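4.2 Where the student policies fail

The course teams reported 183 successful folds out of 400 attempts. We do not think this number says much. Each team scored its own runs, and Galov and Lukach, the two teams with the highest counts, also used the loosest definition of a finished fold. When De Smet rescored their logs in June, 18 successes had to be withdrawn.
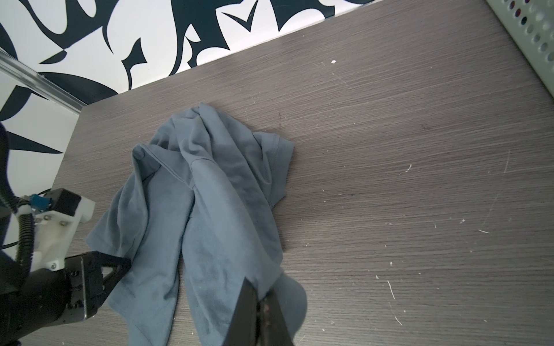 Figure 2. T-shirt folding task, wrist camera view. One finger pinches the lower part of the bunched shirt; the other arm is at left.

Most of the disputed runs began from a crumpled start. Peeters and Barnar counted any grasp of the cloth as progress, even where the sleeves and collar were never sorted out. A pinch near the hem is easy to get and tells us little about whether the policy has any idea of the shape of the shirt. We therefore leave partial credit out of Table 2.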